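# Skuvent 301 Wrist Recording Kit

The Skuvent 301 records demonstrations for imitation learning on tabletop manipulation tasks. It consists of a wrist camera, a bracket, a pair of ribbed finger pads, a sync cable and the recorder software. The kit mounts between the tool flange and a parallel gripper. An operator drives the arm by hand guiding or from a leader arm, and the recorder writes one episode per demonstration.

Manufactured by Pirnora. Sold and supported in North America by Todorova, Brelesdale office.

## Specifications

| Item | Value |
|---|---|
| Camera rate | 30 frames per second |
| Joint and gripper state rate | 200 Hz |
| Shutter | Global |
| Focus | Fixed, set at the factory |
| Cable length | 3000 mm |
| Interface | USB 3, locking connector |
| Finger pads | Dark gray, ribbed inner face, tapered tip |
| Episode format | One folder per episode: video, state log, metadata file |

The state log and the video share a single clock. Frames are stamped at mid-exposure. Dropped frames are written to the log as gaps and are not filled in.

## Mounting

1. Power down the arm and remove the gripper.
2. Fit the bracket to the flange with the four supplied screws. The notch faces the cable side.
3. Refit the gripper, then the camera.
4. Route the cable along the forearm with slack at the wrist joint. Rotate the wrist through its full range before tightening the clips.
5. Open the gripper fully and check the preview. Both fingers should be visible and should enter from the bottom of the image.

Step 5 matters more than it looks. Policies trained on kit data read the gripper opening partly from the image, and a bracket fitted one notch off gives a data set that does not match anything recorded earlier. If the bracket has been removed for any reason, run the alignment check and start a new session number.

## Recording

Start and stop are on the foot switch or the space bar. A long press discards the current episode. The operator enters a task label once per session; it is copied to every episode until changed.

Begin each episode with the gripper open and clear of the object. Vary the start pose between episodes. Move the object as well, including to positions where one finger hides part of the rim or handle. Centered objects only are a common fault in first data sets and produce a policy that fails as soon as the plate is moved a hand's width.

Low-contrast work such as pale dishware on a white table can be recorded with the default exposure. Lock exposure and white balance before the first episode. Diffuse lighting is preferred.

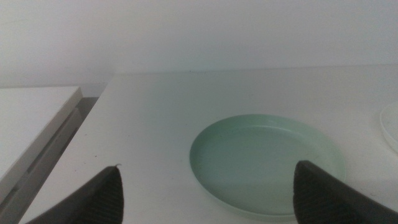
Shallow dishes need a slower approach than cups or blocks. The rim is low, and the last part of the descent decides whether the fingers close on it or slide over. The recorder keeps the full state rate during this phase, so no change of settings is required. Operators should avoid pausing above the dish to think. Long pauses are learned along with everything else, and the trimming tool removes idle time only at the start and end of an episode.

Wipe the pads between sessions. Lint and thread collect at the tips, which is harmless to the mechanism but can appear in every frame of a session.

## Review tool

The review tool plays video and gripper state side by side. Episodes can be marked keep, discard or recheck. Marks are stored in the metadata file and the video is never altered. Export skips discarded episodes by default.

## Ordering

| Part | Number |
|---|---|
| Complete kit | SK-301 |
| Finger pads, pair | SK-301-P |
| Replacement cable | SK-301-C |
| Foot switch | SK-301-F |

The foot switch is not included in the complete kit. Pads are sold in pairs only.

Technical contact at Todorova: Estíbaliz Sotomayor, Applications. Please include the gripper model and recorder version with any request.

Page revised April 26, 2019. The cable length replaces the shorter figure in the printed sheet.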